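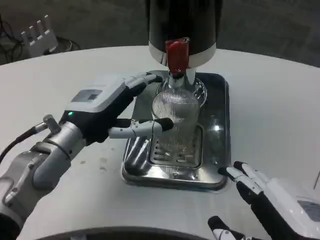 Slide 1 – A mão esquerda e o copo, debaixo do bico.

Bom dia. Trabalho na copa da Rutcombe, piso 2, e pediram-me dez minutos sobre "a transformação do posto". O posto sou eu.

(Pausa. Se ninguém rir, avançar.)

Números: 381 pessoas no edifício, 126 bebidas servidas numa manhã normal de abril. Antes do projeto Pistano eu servia-as todas e ouvia as queixas sobre o ar condicionado. Agora sirvo menos e ouço as mesmas queixas.
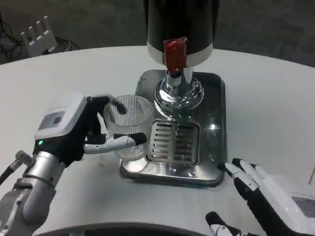 Slide 2 – Copo canelado na mão esquerda, ao lado da torneira.

O que mudou no meu dia: chego às 7h, encho o depósito, limpo a grelha, confirmo os copos. Passei a ter uma folha de registo e um cargo com nome em inglês, que a Kilenham traduziu por "supervisor de serviço". O salário ficou por traduzir.

Dizer isto a olhar para a primeira fila.

A formação durou 10 horas. Oito foram sobre segurança, e ainda bem – as outras duas foram sobre a palavra "sinergia".

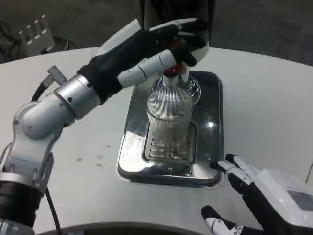 Ponto sério, falar devagar. A colega do turno da tarde perdeu horas e ninguém lhe perguntou que trabalho queria fazer a seguir. Pedimos que a próxima copa, a da Mogensen, comece por essa conversa.

Perguntas. Se vier a do café: ainda não sabemos.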